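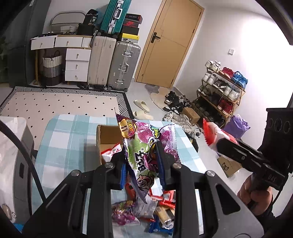 PURKADIER, Thursday, August 6, 2020

The candy with the pig on it was for Gion's niece, and it had to go in first. Pirmin Thaler said this twice before he let anything else go near the box.

"If it goes in first, it ends up on the bottom," Gion Gruber said.

"Then she has something to dig for."

They had pushed the table out from the wall and left the checkered cloth on it. The snacks were in a heap. Some had come from the Widmer store down the hill and the rest from Pirmin's own cupboard, where he had been saving them since May for a trip that was called off. He didn't mention the trip. Gion knew about it anyway.

The bus to Dromgate left at 3 and the driver took parcels if you were polite to him. It was now 12 minutes to two. Gion wanted the box taped and standing by the door. Pirmin wanted to talk about whether chocolate could cross the pass in August.

"It's a purple bag," Gion said. "You don't know there's chocolate in it."

"I know what I bought."

"You can't read what you bought."

Pirmin looked at the dark letters running down the front of the bag and then at the pig. He had picked it for the pig. His own daughter would have liked it at that age, but she was grown and lived in Triketti and sent him messages on Sundays.

"Put one of the red and white ones in with it," he said. "So it doesn't slide."

Gion put it in. He had not seen his niece since she started walking, and he had no idea what she ate. His sister had written that she liked anything that crackled - the wrapper more than the food. He squeezed a yellow packet to test it. It crackled fine.

"And the gift bag?" Pirmin asked.

"That goes to my sister. It won't fit."

"It will if you take out the paper."

"The paper stays."

Pirmin went to look for the tape. He was gone a long time, opening drawers in the other room, and when he came back he had string.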